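## 4. Filing a comment on a demolition permit 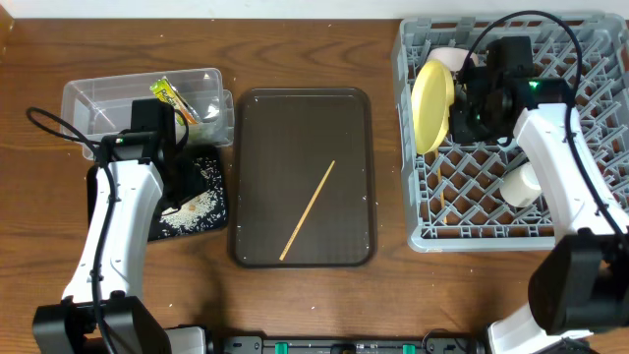 A reader of the first edition wrote in to say that the old section 4 skipped the parcel number, and that her comment on the Dirkthorpe parking proposal was sent back twice before she found out why. The steps have been rewritten with the parcel number first.

Use this section when a building in Flultdale is up for demolition and you want your comment placed in the public record. If you own the building, go to section 6.

**Before you start**

You need the street address, the permit number from the yellow notice on the door, and a mailing address inside the city limits. A post office box is not accepted.

1. Look up the parcel number on the city's property map. Type the street address without "Street" or "Avenue." Corner lots may be listed under the side street.
2. Write the parcel number and the permit number at the top of the comment form. Both go on every page.
3. Check the box for the type of request. "Delay" asks the council to hold the permit for further review. "Deny" asks it to refuse the permit outright. Check one box only.
4. State your reasons. Stay with matters the council can rule on, such as historic status, zoning, parking supply, traffic, and the planned use of the lot.
5. Attach any photographs or old newspaper clippings. Copies are fine. The clerk keeps whatever you hand in.
6. Sign the form and make 2 copies.
7. Deliver the original to the clerk's counter and have your own copies stamped.

> **Note:** The Grirnano Hotel file held 1,426 pages at the last hearing, and 134 of them were public comments. In a file that size, a comment without a permit number may be placed in general correspondence, where council members are not required to read it.

> **Caution:** Do not send the form to the owner or the owner's attorney. Delivery to them does not count as filing, and the deadline keeps running.

### 4.1 After filing

The clerk posts the hearing date on the board outside the council chamber. Hearings are usually set for the second council meeting after the comment period closes. The February schedule is different — there is one meeting that month, and items left over move to March.

To speak at the hearing, sign the sheet by the door before the meeting is called to order. Speakers get around 2 minutes each. Bring a stamped copy of your comment in case the clerk cannot find the original.

If the building stands on land held by a trust, as with the Tomar block, the city may not have the final say. Ask the clerk which office issues the permit before you fill out the form. Section 5 covers appeals.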